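Demonstration capture

Demonstration capture is the recording of a person performing a task so that a robot can later be trained to repeat it. Two methods are in common use: teleoperation, in which an operator drives the robot arm from a distance, and hand-held capture, in which the operator carries a gripper fitted with its own sensors and no arm is present.

History

Early work at Simside relied on teleoperation with a leader arm. The Ura project, begun in April under Estrella Ochoa, moved to hand-held grippers and collected 873 recordings in homes, of which 200 were set aside for testing. Pascual Huenchumán later described the alignment procedure used for two-handed tasks.

Cloth handling

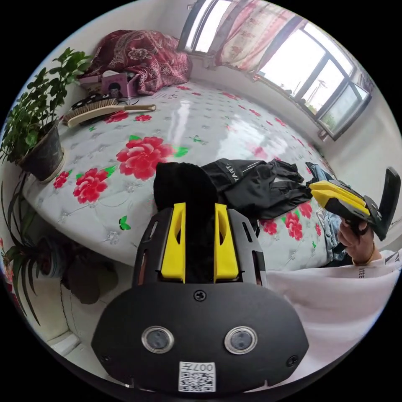 Cloth is among the harder materials to record, as its shape changes with each contact - a fold may hide the next grasp point. Two-handed work, with one gripper per hand, is usual for garments and bedding. A piece of fuzzy black fabric held between two yellow fingers above a bed, with a second black garment lying beside it, presents a further difficulty: the items are close in color and their outlines are easily confused. Glossy covers add reflections from nearby windows.

See also

Teleoperation
Imitation learning
Bimanual manipulation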